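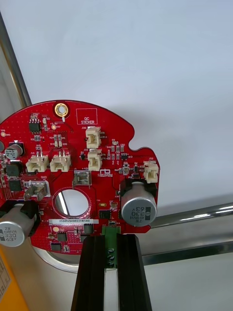
Getetti Board Handling Kit

I get a lot of mail asking what the Getetti kit does that a regular two-finger gripper can't, so I rewrote this page from scratch in February, with the results from our own bench in it.

The short version: it's a pair of slotted parallel fingers, a wrist camera mount, and a grasp planner called Kollex that I've been picking at for far too long. You give Kollex a picture of a populated circuit board and it looks for places to squeeze where the fingers won't crush anything you care about. Round boards are the fun ones! There's no straight edge to line up against, and on the red drive boards we test with, the big capacitors lie on their sides and the connectors stick up all over the place.

How the method works

Kollex starts with the tall stuff - electrolytics, connectors, terminal blocks - and marks each one as keep out or okay to touch. A screw terminal block is usually okay to touch. A capacitor never is. Then it scores every finger pair that's left by how much clear room there is on the way in, and picks the best one. After the grasp, the wrist camera takes another look, and if the board has tilted more than 3 degrees the arm puts it back down and tries again.

I wanted the second look to use printed text, by the way. Labels and silkscreen are great for working out which way a round board is turned, and a mounting hole next to some lettering is better still. Small type gets mushy at close range, though, so text is a tiebreaker for now and the hole pattern does the real work.

What we measured

We ran 148 grasps on the bench at Brurach, using 22 boards. With Kollex choosing, 7 grasps needed a second try and 3 failed outright. Two of those were my fault (I had the finger spacing set for the wrong board) but I left them in. We haven't tried flexible boards, or anything with a heat sink over the middle.

What you get

Slotted finger pair, black
Wrist camera mount with cable clips
Kollex license for one arm
Our grasp logs, including the ugly ones

The adapter plate is sold separately and comes from Garside, so order it early - they make them in batches. If your gripper already has a parallel bolt pattern, send me a drawing before you buy the plate, you may not need it.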